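Workbench tips - house rules for arms on a household table

Few rules we keep at Gadetby for anyone running two arms over pots, tools and kitchen odds and ends. Copied out in a hurry, add your own.

Before power on
Hands out, sleeves up, hair tied. Say "going live" out loud even if you're alone.
Know where the stop button is. Touch it. Now you know.
Cables - check nothing can snag at the elbow when the arm swings. Leave slack, not a skipping rope.
Speed right down for the first pass. Always. Even if it ran fine at 4 yesterday arvo.

Laying out
Big metal thing towards the back, flat things in front. Arms reach over low stuff a lot easier.
Handles where a gripper can get at them without crossing the other arm.
Heavy tools flat on the mat, never propped on something.
Shiny steel throws glare. Turn the pot a bit or move the lamp, dont fiddle with the camera.

Pot and lid, both arms on:

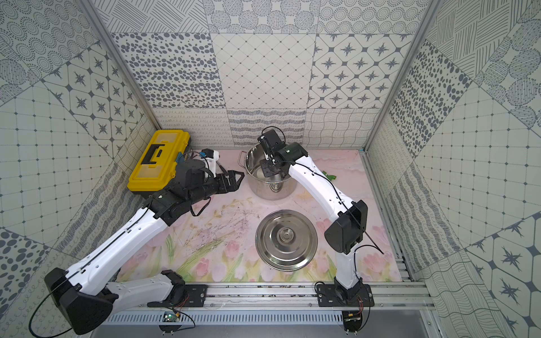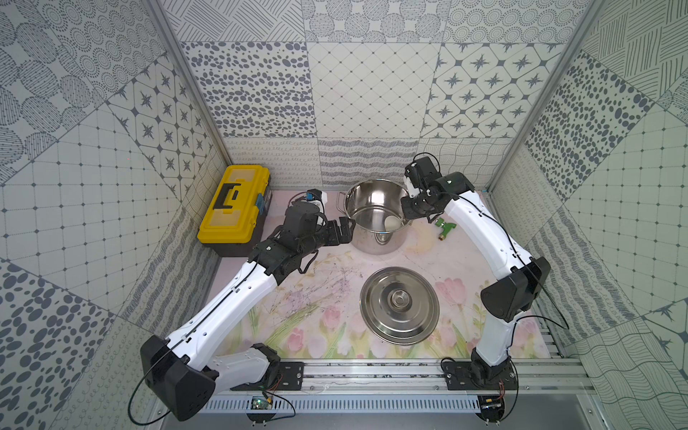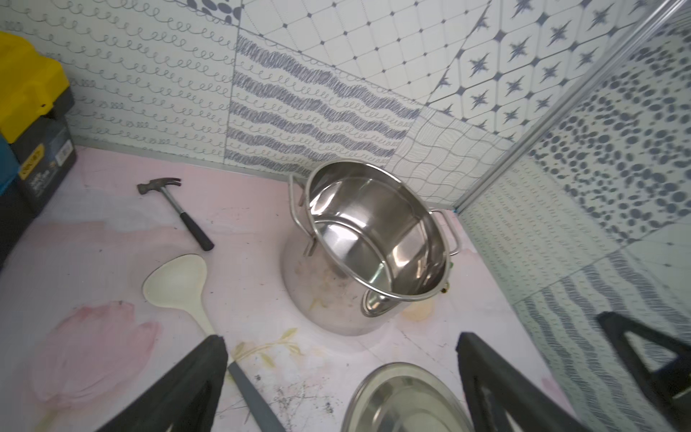
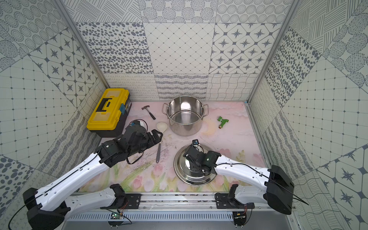
One arm moves, the other waits. That's the Tirnwood rule and we pinched it. Two arms going for the same handle is how you bend a finger. If you really need both at once, run it slow with someone on the stop.

Lids - go for the knob, straight down, square on. Coming in at an angle just pushes the lid round the table. Lift a little, pause, then carry.

Long handled things - grip near the balance point. Kumiko Hosoda marks hers with a dab of nail polish, good trick, wipes off with remover.

Cleaning up
Power off at the wall first. Then reach in. Not the other way round, no matter how small the crumb.
Crumbs and grit - soft brush, then damp cloth. No spray near the boards or wires, spray the cloth.
Wipe gripper pads with plain soapy water on a rag. Greasy pads drop things.
Pots used with the arms don't go back to the kitchen. Seperate shelf, labelled.

Log book
Write down every bump, even the silly ones. Time, which arm, what it hit. We're on page 11 and it's already paid off - same elbow cable came up again and again, so it got re-tied.

Mount bolts get checked first thing in December, and after any hard knock. Spare hex keys are in the Reminari tin, top drawer. Put them back please.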